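2020-07-08

Notebook, Wasside bench, two-arm table

Okay, writing this up while it's fresh, because last time I waited until Friday and had to reconstruct half of it from file timestamps.

What I'm after today: does the wrist view help the policy pick the right thing when the objects are close together, or is it just along for the ride? The Kaewkla runs from before said "helps a little" but those were all one object at a time on a clean table, so I never really trusted them. Today it's clutter. Fruit, cookie box, drink can, and the beige tray for drop-off.

The plan is two conditions, same 400 demos behind both of them. Condition A gets the fixed camera plus the wrist cameras. Condition B gets the fixed camera only, and the wrist channels are filled with gray (I didn't want to change the network shape and then argue with myself about it for a month). 120 rollouts altogether, split evenly, with A and B shuffled so I can't drift into setting up the table nicer for one of them. I know I do that!

I like the lemon as a target. It's small, it's bright, and the fingers have to come down on both sides of it with the tall box standing right there past it. From the wrist you get the gap on either side of the fruit very clearly, and that's exactly the information I think B is missing.
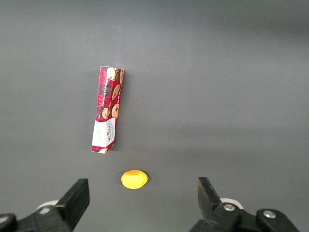 Rollouts, morning block

Started with the lemon trials. A looks good. It comes down with the fingers wide, fixes its sideways error late, then closes. B commits early and doesn't fix anything -- it picks a spot from up high and goes there, and if the spot is off by a finger width, too bad. Most of the B misses were on the same side, which makes me wonder about the calibration of the fixed camera and not the method at all. I need to rule that out before I show anybody a bar chart.

The cookie box is a different story. Both conditions do fine on it. It's big, the plaid is easy to see from anywhere, and the fixed view is plenty. So if I average over all the objects the effect gets watered down, and I should report per object. Note to self: put that in the Fallano draft now, before a reviewer asks.

Cans are where it gets fun. The right arm takes them lying down, and what I'm watching for is whether the left arm stays out of the way or wanders in toward the fruit with its fingers already lined up.
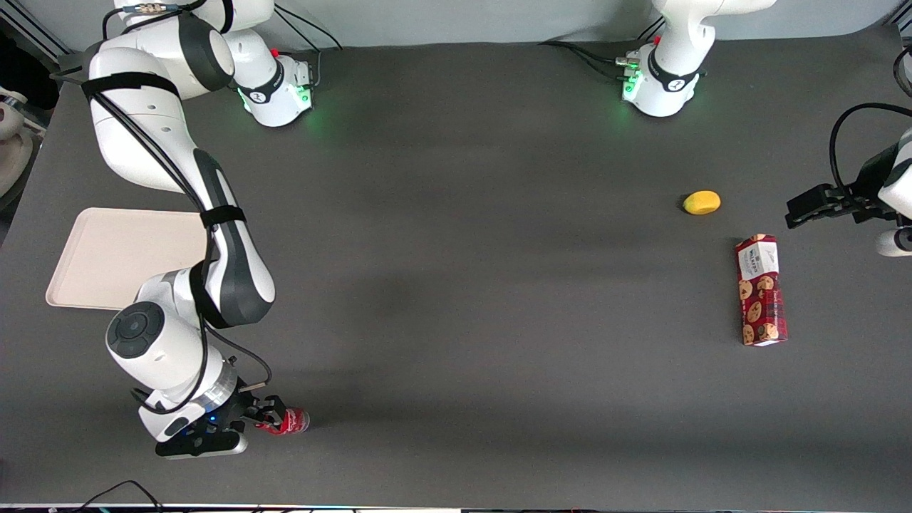
I scored a can trial as a success only if the can ended up inside the tray and stayed there when the fingers opened. Hanging over the rim counts as a fail. I went back and forth on that one, but the old Kaewkla sheet used the strict rule and I want the numbers to line up with it.

Had to throw out 9 rollouts from the afternoon block. The Ginono logger dropped its clock sync partway through, so the joint data and the video don't agree, and I can't tell which moment the gripper closed. Reran all of them after a restart. They're tagged "rerun" in the folder, please don't merge them with the originals.

Gut feeling so far: the wrist view matters for small things and hardly at all for big ones. Not shocking, but I'd like it to hold up with the arm starting from random poses, and today every rollout started from home.

To do:
- recheck the fixed camera calibration, then redo a few B lemon trials
- per-object table, no averages
- random start poses, both conditions
- ask whether we can get the table for a longer stretch in September
- fix the Ginono clock thing properly, restarting it is not a fix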